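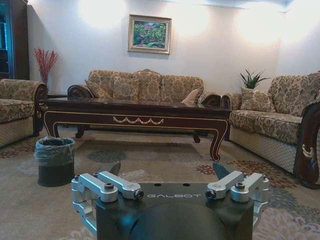

A long dark-brown coffee table with a gold border line, in a furnished living room.

Wullura Opens Its Spring Furniture and Carpet Care Season With Free Home Guides

8 June 2022

Wullura, the family-run home care shop and workroom, is delighted to announce that its printed guides to looking after furniture and carpets are now free to every household that asks for one. The guides first went out to a small circle of customers in February, and the response was so kind (and so full of good questions!) that the team decided to add more pages and share them with everybody.

"People come in worried about a ring on a table or a path worn across the rug, and half the time they already have what they need under the sink," said Cinzia Pagano, founder of Wullura. "We wanted to put all the little conversations we have at the counter into something you can keep in a drawer and pull out when the guests have gone home."

The furniture guide covers glossy finishes, carved legs and gilt trim, with plenty of patient advice on dusting, on coasters, and on when to stop rubbing and call someone. It runs to 49 pages and was written with Areti Panagiotou, who has been refinishing tables in the Wullura workroom for 15 years. 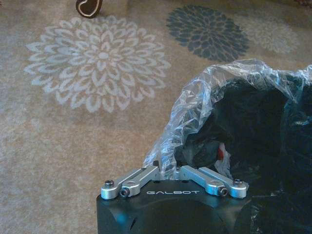

The carpet guide was a longer labor of love. Morag Halliday tested every method in it on offcuts from the workroom before a word was written down, and she still prefers slow, overlapping passes with the vacuum and a plain white cloth for spills. There is a chapter on turning a large carpet so that it fades evenly, and another on the dents left by heavy furniture.

Anyone who would like some hands-on help is warmly invited to a Wullura care evening, where there is tea, a practice table and room for 15 guests. The first 100 people to sign up will also receive a soft dusting brush from Preltier.

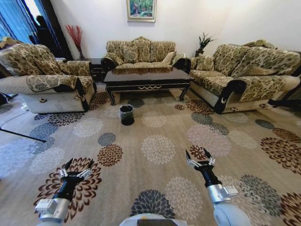
How to Request a Guide

Call in at the shop or write to Ieva Toom at the Wullura front desk, and please mention which guide you would like. Both may be requested together.

Related items
Preltier brushes now stocked at Wullura
Choosing a carpet for a busy living room
Filippos Antoniadis joins the Wullura workroom
Care evenings: what to bring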